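What can go in a storage unit with no climate control?

Man-lok Tang
Posted Tuesday

I am moving out of a two-bedroom apartment in Ridemmont in July and the new place will not be ready until October. The new place is 573 miles away, so I only want to load a truck once. The plan is to rent a unit near the old apartment, leave everything there for three months, then come back for it.

Karnden Storage has a ground floor unit open, 10 by 15, metal roll-up door, concrete floor. No heating or cooling. They also have indoor units with climate control for $285 a month, and that is more than I wanted to pay for things I am not using. The summers here are humid. It gets into the 90s most afternoons and doesn't cool off much at night.

What I have:

- bed frame and mattress, queen
- couch (fabric)
- bookcase and nine boxes of books
- kitchen things, mostly dishes and mugs, plus a few small appliances
- a TV and a desktop computer
- two bins of kids' stuff, mostly soft toys and seasonal decorations
- a box of photo albums and paperwork
- winter clothes

Is the cheap unit OK for all of this or only part of it? I can leave a few things with my sister but she has one closet to spare. Also, do I need anything on the floor? The office said no, but the concrete looked darker along the back wall when I went to see it.

Becerra
Replied the same day

Part of it. I kept a unit like that for two summers, unit 1004 at a different place, same kind of metal door. Going down your list:

Mattress: buy a proper mattress bag and leave it unsealed at one end. If you tape it completely shut in humid weather, any moisture that was in there stays in there. Store it flat if you have the room, and don't stack boxes on it.

Couch: vacuum it well, including under the cushions, then cover it with a cotton sheet. No plastic wrap on fabric for three months in that heat.

Books: small boxes, packed flat or upright, never with the spines facing up. Keep them off the floor and away from the back wall you mentioned.

TV and computer: these go to your sister. The heat alone probably won't kill them but I would not risk the damp. Take the batteries out of anything that has them, remotes included.

Photos and paperwork: sister's closet, same reason. If something in that box can't be replaced, carry it with you.

Dishes and mugs: no problem at all. Ceramic and plastic don't care about humidity. Use plain packing paper, since newsprint can rub off on light-colored pieces when it gets hot. Plates go on edge.

Soft toys: fine if they are clean and completely dry when they go in. Wash them a week ahead, not the night before. The stuffing holds water a lot longer than the outside does, so squeeze the thickest part, usually the head or belly, and if it feels cool give it another day. Use a lidded plastic bin and throw in a couple of silica packs. Don't use vacuum bags on anything with a shaped face, the creases can stay in. Hard decorations can share a bin with dishes if there is paper between them.
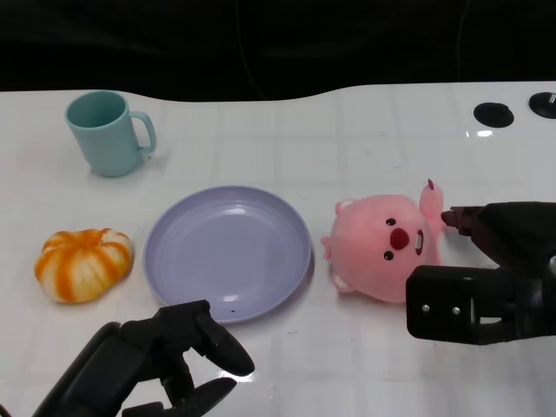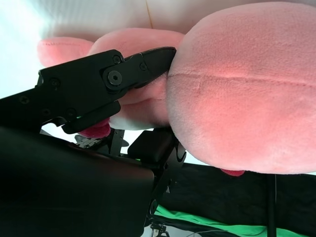
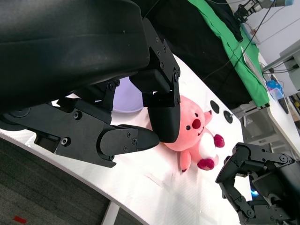 Pink plush toy in all three; mug, striped pumpkin and plate in the first.

Winter clothes: wash first, even the ones that look clean. Moths go for sweat and food spots. Wool goes in a sealed bag with cedar, everything else can be in a regular box.

Floor: yes, put something down. Dark concrete along a wall usually means water gets in there when it rains. Pallets are best and a lot of hardware stores will give you a few. Lay a plastic sheet first, pallets on top, and leave a hand's width between your stuff and the walls so air can move.

Ask if they have a different unit, too. A back wall that gets wet in June is not going to be better in August.

Rider

just get the climate control one. my cousin lost a whole couch to mildew. I'd pay the money

Becerra

If all of it was going in, maybe. But you could also ask what a 5 by 5 indoor unit costs and put only the couch and mattress question aside - meaning keep those in the big one with covers, and put the books, clothes and electronics indoors. Some places give a discount on the second unit.

Check your insurance before you sign anything. The basic cover at my place stopped at $2000 and did not include mold or water coming in under the door. My renters policy did cover some of it, but I had to call and ask.

Man-lok Tang
Original poster

Thanks both. I called Karnden and they moved me to a unit on the other side of the building, higher up the slope, same price. The floor was dry when I looked and it had rained that morning. Electronics and albums are going to my sister. Got six pallets so far, need maybe two more.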